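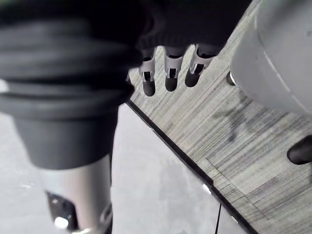

Moving from one dispensary to another, do my loyalty points and my purchase limit go with me?

Zulema Bustos
Hello to all. I am a customer of the Setivham dispensary for almost two years and I have there 434 points in my account. In July I will move to the other side of the city, and the nearest shop for me will be Estotitz, on the hill. A neighbor told me that both shops belong to the same owner, Meten, but the signs and the websites are different, so I am not sure.

I want to know two things. First, can I use my points in Estotitz, or should I spend them before I move? Second, if I buy something in the morning in one shop and in the afternoon in the other, does the second shop see the first purchase? I do not want to break any rule by mistake. I asked by e-mail and received only an automatic reply. Thank you for your patience with my English.

jorvik_p
Spend them. Points always get lost when you change shops. Happened to me at a different place.

Tamsel
I worked at the counter in Setivham until last winter, so I can tell you how it was then. Please confirm with them, maybe they changed it.

The owner is the same, yes, but the points are kept in two separate programs. At Setivham you get a discount for every 300 points, and what is left over stays in the account. At Estotitz the program is called Ji and it starts from zero for each new customer. We could move points by hand if the customer came in person with an ID and the phone number of the account. It was 4 days before they appeared on the other side — sometimes longer if there was a holiday. By phone we could not do it. Ask for the shift manager, the newer people at the counter may not know the form exists.

For the purchase limit, do not mix it with the points. The daily limit is for the person and not for the shop, so two visits on the same day still count as one day, even when the second shop does not see the first receipt. Keep your receipts and add them yourself. If you have a medical card the amounts can be different, and it is better to read the page of your state than to believe me or anybody in a forum.

Oolie
Check the expiration too. Mine went from 370 to 70 because I did not visit for a long time, and the e-mail with the warning was in my spam folder.

Comments

Zulema Bustos: Thank you, Tamsel, this is very clear. I went in person on Saturday, June 3, 2023, and the form still exists. The manager filled it in with me. I will use 300 points first and transfer the rest.

grebe22: Does the form work in the other direction, from Ji to Setivham?

Tamsel: In my time yes, the same form. There is a box for the direction.

jorvik_p: OK, I was wrong on this one.

Contact the moderators | Terms of use | © Community Help Pages | Back to top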